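Levei anos para perder a vergonha de ensinar devagar. Quem já pôs uma criança a descascar batatas sabe do que falo: a mão da gente vai sozinha, querendo tomar a faca, e o difícil é deixar a outra mão errar. Pois foi nisso que pensei durante as semanas que passei a acompanhar o trabalho da Lilter, onde se ensinam braços robóticos a mexer em compras, tigelas, pacotes, essa miudeza toda de que uma casa é feita.

O método é simples de contar e cansativo de fazer. Uma pessoa comanda os braços à distância, tarefa após tarefa, e tudo fica gravado para que o sistema aprenda com os gestos dela. Há quem torça o nariz. Já ouvi, numa conversa comprida à volta de um café péssimo, que isto seria trapaça, que robô guiado por gente é marionete cara. Discordo, e discordo com carinho, porque eu mesmo cheguei lá com essa ideia na cabeça.

## A pimenta e o pão

O que me fez mudar de opinião foi a mesa. Eu esperava blocos coloridos, daqueles de jardim de infância, e encontrei pimentas secas, enrugadas, espalhadas sobre um tapete cinza-escuro, com uma tigela branca ao lado e uma sacola de papel cheia de estampa vermelha. São coisas que cada um de nós pega sem pensar. Experimente o leitor explicar por escrito como se segura um pacote de plástico mole pela ponta — quanta força, em que ângulo, em que momento se desiste e se tenta outra vez. Eu tentei. Enchi 2 páginas e, relidas, não ensinariam ninguém a tirar um pacote de bolachas do armário.

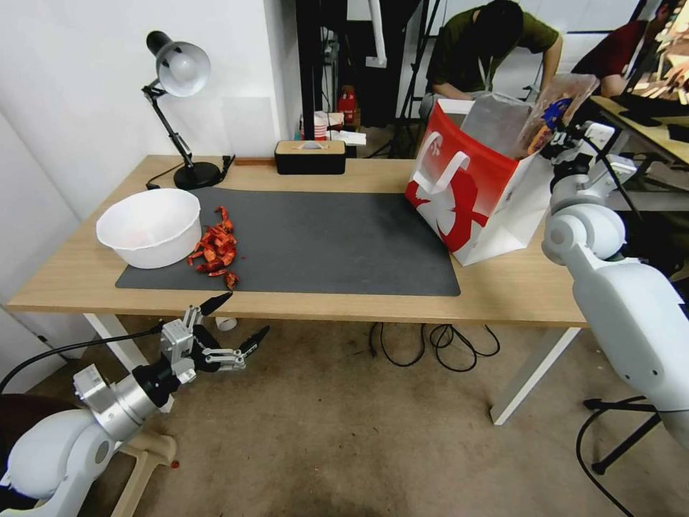 Volto sempre a essas minhas páginas malogradas, porque nelas está o argumento inteiro. Há um saber que mora no pulso e que não cabe em instruções. A minha avó fazia pão assim, e quando lhe perguntávamos a medida da farinha respondia «até chegar», o que nos deixava furiosos e era, vejo agora, a resposta mais exata que ela tinha. Aprendemos a receita de tanto ficar ao lado dela, com as mãos na massa e as dela por cima das nossas. Comandar um braço mecânico por uma tarde inteira tem qualquer coisa dessa cozinha.

Tem também o tédio, convém dizer. No projeto Noiphan, que é como chamam lá dentro ao conjunto de tarefas domésticas, uma sessão pode pedir 70 repetições do mesmo gesto. Comecei uma delas às nove da manhã, muito compenetrado, e antes do almoço já me doía o ombro e eu tinha desenvolvido uma antipatia pessoal por embalagens transparentes. A repetição 5 saiu-me bonita. As seguintes nem tanto, e perguntei, meio envergonhado, se não era melhor apagá-las. Responderam-me que deixasse ficar: um robô que só viu gestos perfeitos não sabe o que fazer quando o pacote escorrega, e a correção, aquele jeitinho apressado com que a gente emenda a própria falta, também é matéria de ensino.

Gostei tanto dessa resposta que a levei para casa e a repeti ao jantar, até me pedirem que mudasse de assunto.

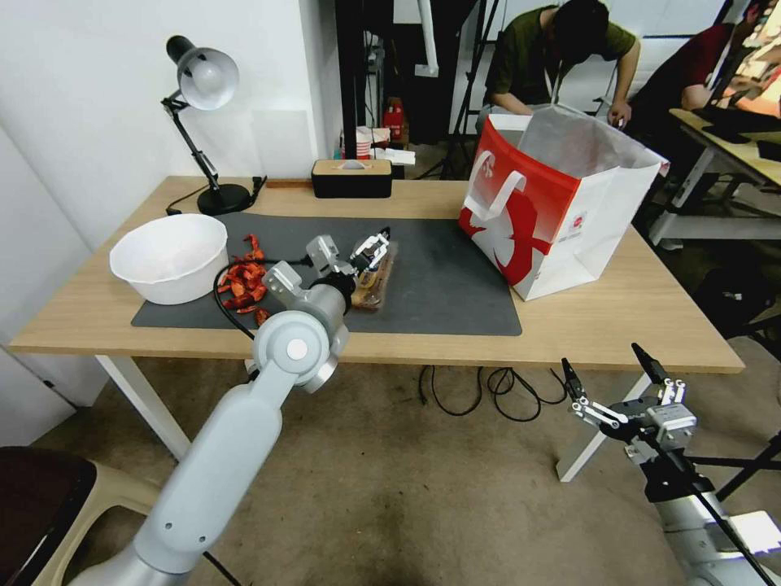
A minha discordância com os entusiastas é outra. Fala-se muito em quantidade de dados e muito pouco em quem os produz. Uma empresa como a Hotasex, que vende horas de demonstração a quem precisar, apresenta o serviço por volume, como quem vende areia, e os operadores somem da conversa. Parece-me injusto e, pior, parece-me burro. O jeito de cada operador passa para a máquina. Se ele está exausto, a máquina aprende a pressa dele; se lhe deram tempo e uma cadeira decente, aprende outra coisa. Quando a Plalen divulgou a sua última leva, com 74 tarefas, procurei no texto alguma linha sobre as pessoas que as tinham demonstrado e não encontrei nenhuma.

Eu gostaria de ver ali os nomes, como se vê o do tradutor na folha de rosto de um livro. Gostaria de ver pausas combinadas e pagamento por ofício, que é o que isto é, um ofício novo, com os seus macetes e as suas dores nas costas. Também gostaria que os operadores opinassem sobre as tarefas, porque são eles que descobrem primeiro quando um pedido não faz sentido com aqueles dedos e naquela mesa.

Volto lá em julho, já combinei. Pedi que me guardassem a tarefa da sacola, que me venceu da última vez, e ando a treinar em casa com as compras da semana, prestando atenção às minhas próprias mãos enquanto guardo o arroz.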